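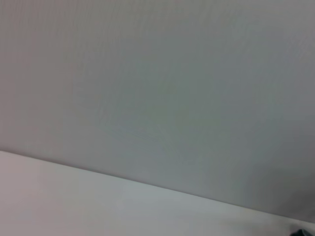 We use cookies to keep you logged in and to remember your settings. By carrying on you accept this. Manage cookies

Odanance plant: council grant and the business rates deal

marshgate_lad
Has anyone read the papers for the Odanance deal? They went up this afternoon. The company wants the old cold store site by the ring road, and the council is offering a grant plus a rates discount for 10 years. In return they say they will employ 2,785 people once both halves of the factory are open. I was in favour until I got to the appendix. The jobs number is described as an "ambition" and I can't find anything that says what happens if they miss it.

tillyfen
I read it too. There is a clawback, it's in section 3 of the draft agreement and not in the summary. If they fall below the agreed headcount they pay back part of the grant. The agreed headcount is blacked out though.

marshgate_lad
Thanks, I'd missed that. Blacked out is not much use to us.

Corbel77
It's normal for that to be blacked out before signing. They are still negotiating. I worked on the buying side for a different council for years and you never publish the number while the other party is at the table. Once it's signed you can ask for it.

oldpumphouse
Once it's signed it's too late to object, so what good is asking?

Corbel77
You object through your councillor now. They get the unredacted version. Mine answered an email in a day.

oldpumphouse
Mine hasn't answered one since the bin changes.

We had all this with Uveo. Same site more or less, same talk of apprenticeships, a ribbon and a big pair of scissors. They took the money for the access road and left when the lease break came up. The road is nice. It goes to a fence.

tillyfen
Uveo was a warehouse on a short lease. Odanance are buying the land and putting in their own substation. You don't put in a substation and walk off after a couple of winters.

oldpumphouse
Companies walk off from all sorts.

j_pettle
I'd like to hear more about who gets the jobs. My son is finishing his electrical course next year and the college says it has had one meeting with the company and nothing since. If they bring everybody in from the other plant then it's no help to people here, and the rents will go up as well.

Corbel77
The papers mention a training centre, page with the map on it. I think it's paid for out of the grant.

j_pettle
So the council is paying for it.

Corbel77
Partly, yes. The company fits it out and the college runs it. 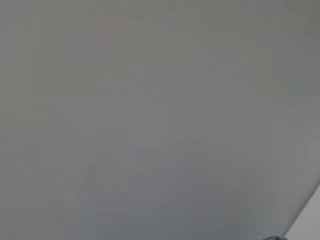

The bit I would look at is the order things happen in. As drafted, the first payment goes out when the foundations are in and the second when the building is weathertight. Neither is tied to anybody being hired. I'd want at least one payment held back until people are on the payroll. That's a fair thing to raise and it wouldn't sink the deal.

marshgate_lad
That is a good point and I'll put it in my email. I'd also want the discount looked at. Ten years is a long time for them to pay reduced rates when the shops on the high street pay the lot.

grokarhand
I work at Grokar, on the estate next door. We have had no help with rates and we've been here since before the ring road. We're losing 2 fitters already because they've heard what Odanance might pay. I'm not against the factory. I just think somebody should have come and talked to the firms that are already here.

tillyfen
Better wages for fitters sounds like a good thing to me.

grokarhand
It is for the fitters. We have fixed price orders until July and can't put our prices up to match. A firm that has had public money is bidding against one that hasn't. You can see why that goes down badly in our canteen.

tillyfen
Fair enough, I hadn't thought about it from that side. I still think the town needs it more than it doesn't.

oldpumphouse
Does anyone know if the Nilsuwan bid is really dead? That was the smaller one, food packaging, and they weren't asking for a grant at all as far as I remember.

Corbel77
They wanted the council to clear the site first, which would have cost a fair bit. It wasn't free. And it was around 3 hundred jobs at most.

oldpumphouse
I'd take three hundred real ones.

marshgate_lad
Going by the agenda, public questions are at the start of the meeting and have to be sent in by noon the day before. You get two minutes. I'm going to ask about the payments and the headcount. If someone else could take rates and someone the college, we won't all be asking the same thing.

j_pettle
I'll do the college.

grokarhand
I can do rates but I'm on lates that week, so I'd have to send it in writing. Do they read them out?

Corbel77
They do if you tick the box on the form. You get a written reply as well.

oldpumphouse
I'll come and sit at the back. Is it the town hall or the annexe?

marshgate_lad
Annexe, 6.30. Use the side door, the front one is locked after five.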